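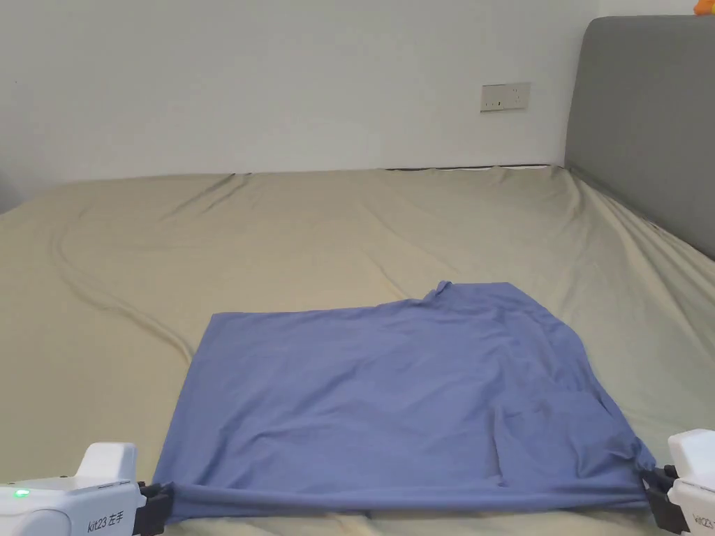
Fireck hand-held gripper pair: set-up and care

The Fireck pair consists of a left and a right gripper, supplied with one charging dock and a hard case. It is used for recording two-handed work with cloth and other soft goods. Order code 1350 covers the complete pair. Code 728 is the spare finger set.

Before first use

Charge both units in the Stukia dock until the dock lamp goes out. Switch on the left unit, then the right. Place both on a level surface with the fingers closed and hold the pairing key for six seconds. Leave them still for 30 seconds while the zero position is stored. Repeat this after any change of fingers.

Finger care

Finger wear is the usual cause of dropped hems and uneven grip. Check the two tips of each unit against each other with the jaw closed; they should meet along their full width. Wipe them with a dry cloth. Solvent cleaners harden the tip surface and must be kept away from it.
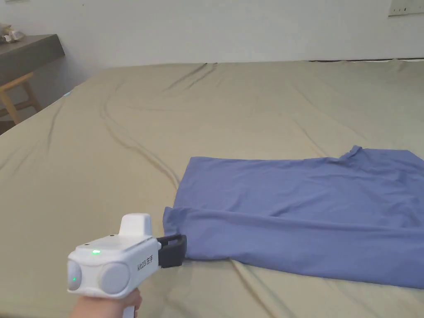

Jaw travel is set separately on each unit, and the two settings should be matched before the pair is used on fabric. Open the jaw fully and read the travel value in the Fang utility. Check the side label first - kit23 左手 is the left-hand unit of kit 23 - and enter the value under that hand. With the black fingers open at the edge of a folded piece of knitwear, close slowly and confirm that both layers are taken. If the upper layer slips, reduce the closing gap by one step and try again.

Replacing the fingers

Switch the unit off. Remove the finger screws, draw the fingers straight forward and fit the new set dry. Tighten evenly by hand with the key from the case. Always replace both fingers of a unit together.

Service

Units with play in the jaw slide should be returned in the hard case to the Skustholm workshop, marked for Kwok-wai Hsu. Include the fingers last used. Returns are booked in on Thursday.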